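4. La cama como mesa: doblar sobre la colcha

Aquí llego a la parte que más me divirtió escribir y que, confieso, no estaba en el plan. Yo venía a estudiar dónde guarda la gente la ropa de casa (armarios, cajones, baúles, esa bolsa que vive detrás de la puerta) y acabé mirando camas. La culpa la tiene en parte Declan Corrigan, que leyó mis primeras notas de Stomitz y me escribió al margen: «¿y dónde la doblan?». Pues la doblan en la cama, Declan. Casi siempre en la cama.

De los 586 episodios de doblado que recogí en el diario doméstico de Gradton, más de la mitad ocurren encima de una cama hecha. Y digo hecha con toda la intención: la colcha puesta forma parte del asunto. En Gallagher (2 viviendas, muy distintas entre sí) me explicaron casi con las mismas palabras que sobre las sábanas no se dobla nada, porque la prenda se pega y se arruga con ellas. La colcha pesa, no se mueve y además deja ver bien dónde acaba una tela y empieza otra. Esto último yo lo había pasado por alto por completo. Una tela blanca sobre una colcha blanca es un fastidio, le pierdes la esquina; sobre un fondo oscuro o muy dibujado la encuentras enseguida.

4.1. El gesto de la orilla

Hay un momento que se repite tanto que terminé poniéndole nombre: el gesto de la orilla. La persona está de pie junto a la cama, coge la tela por un borde y la trae hacia sí, o la extiende, o simplemente la sujeta mientras decide. Ese «mientras decide» me interesa muchísimo, ya que en el diario casi nadie lo anota. Apuntan «doblé», «guardé», «separé lo de planchar», y todo lo que hay en medio desaparece. Por eso añadí las visitas de Dirkumitz, donde podía estar delante y fijarme en las manos.

Lo segundo que me llamó la atención fue la vecindad de las cosas. Yo esperaba una superficie despejada, como la de una mesa de costura, y me encontré con que la cama admite compañía: lo ya doblado se queda en una punta, lo que falta en otra, y por medio aparecen objetos que no tienen nada que ver con la ropa. Al principio los trataba como ruido (¡hasta los excluí de la primera codificación!) y luego tuve que volver atrás, que fueron dos semanas largas de trabajo. La cama ordena por zonas, con fronteras bastante flojas, y quien dobla las conoce aunque no sepa decirlas.

También están las piezas pequeñas, que son mi debilidad. Un pañuelo o un paño no pide la cama entera, cabe en la palma, y sin embargo acaba allí con lo demás. Mi impresión, y la dejo como impresión, es que lo pequeño se dobla donde ya se está doblando lo grande. Cambiar de superficie cuesta más que ocupar un metro de colcha de más.

La figura 4 recoge dos momentos junto a la cama. La puse por la colcha, lo reconozco, que con esos medallones color crema sobre azul verdoso me parece preciosa, pero también por la mano de la primera imagen, que agarra la tela blanca justo por el borde. La tela lleva un adorno floral pequeño, impreso, y aun así se distingue sin problema encima de todo ese dibujo grande.
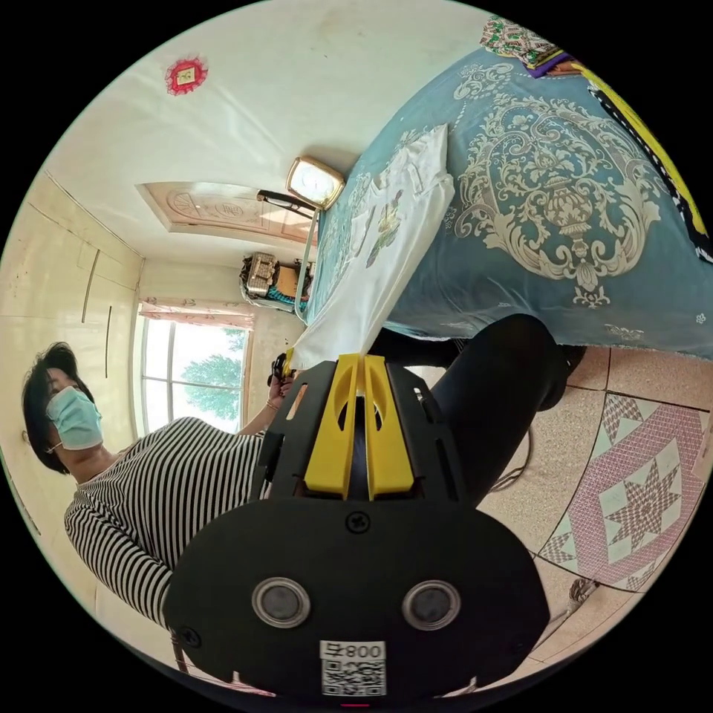
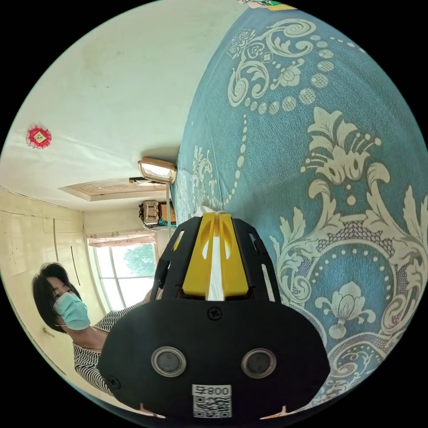 Figura 4. Junto a la cama, con la colcha puesta. Dirkumitz.

4.2. Lo que la cama no deja hacer

Tampoco quiero cantar las glorias de la cama sin más. Es baja, y de eso se quejaron casi todas las personas con las que hablé: al cabo de un rato la espalda avisa. En Stomitz una participante me contó que dobla las toallas de pie y las camisetas sentada, y que cambiar de postura es su manera de descansar. Otra me dijo que la cama tiene fecha de caducidad, que a la hora de dormir hay que vaciarla sí o sí, y que gracias a eso la ropa llega al armario. La mesa del comedor, en cambio, aguanta montones durante días (lo sé por la mía). De esos montones que se quedan a vivir me ocupo en la sección siguiente, con los datos de Gradton separados por tamaño de vivienda.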